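Room safety checklist, table and tidying area, Skarnico building. Done 10/9/23. Form supplied by Dorka, comments mine.

**1. Floor**

- [x] Tiles sound, no lifted edges
- [x] No mats to trip on
- [ ] Grout cleaned since last check

The form says "non-slip when wet" and wants a tick. I have not given one. Somebody wrote "non-slip" in August as well and I can't find what they based it on. Large smooth tiles are what they are until someone tests them.

**2. Table**

- [x] Steady when leaned on
- [ ] Surface clear at end of session
- [ ] Scraps swept up

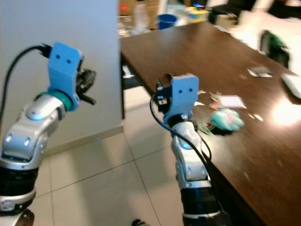 Clearing up is supposed to take 8 minutes, according to the Bondance sheet pinned by the door. I doubt it. There were still bits of paper scattered over the dark wood, and a teal and pink soft thing lying in a heap with thin green and red strands coming out at one side. If those are loose threads they want trimming or the thing wants binning - I'm told it is "checked weekly", but there's no record of a check.

Glare off the tabletop is bad at one end. The form has no box for glare, so I have put it here.

**3. Storage**

- [x] Shelf load marked (76 kg)
- [ ] Marking matches the maker's label

The label says 400 and the sticker says 76. Until someone explains the gap I'd go by the sticker.

**4. Panels and smooth surfaces**

- [ ] Wiped down
- [ ] Edges checked by hand

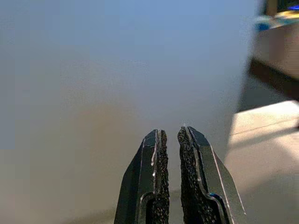
Qiu disagrees with most of this and has written in the margin that wiping was never part of the safety check, that it belongs on the cleaning rota, and that leaving the box blank makes the room look worse than it is. Fair enough on the rota. The box is still on the form, and I wasn't shown any rota.

**5. Overall**

Pass with comments. Items 2 and 3 to be looked at again before the 200 new forms get printed.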